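Kitting bench going over to the arm: how has it been for you?

fatos_k
Posted July 31, 2025
Our kitting bench at Barneck went over to a robot arm in June. Same hours, same pay, but two of us now stand and watch where we used to pack. Has anyone else had this?

berkay.u
Yes, at Cuvon. My wrists are better. I'd never go back to hand picking 304 sets a shift.

gulizar49
Wrists fine, head not. You can't chat when you have to listen out for a fault tone. And new starters never learn the parts.

berkay.u
They learn them when they clear jams. Ours did.

gulizar49
Ours get moved to another line after 100 hours, so no.

P. Serra
Berkay, did they regrade you? Vullau kept us on packer rate and called it "minding".

berkay.u
Regraded, one step. The union asked for it in writing first.

fatos_k
No regrade here, so I'll ask. What has changed most for me is laying out. I used to tip parts on the bench any old how and sort them as I went. Now I get told off if they're bunched up. A green two-stud brick nearly touching a white one, with the gripper open over the table, is the sort of thing I get called across for, and I still think a person would just pick them up.
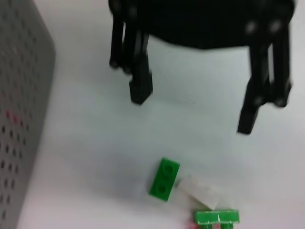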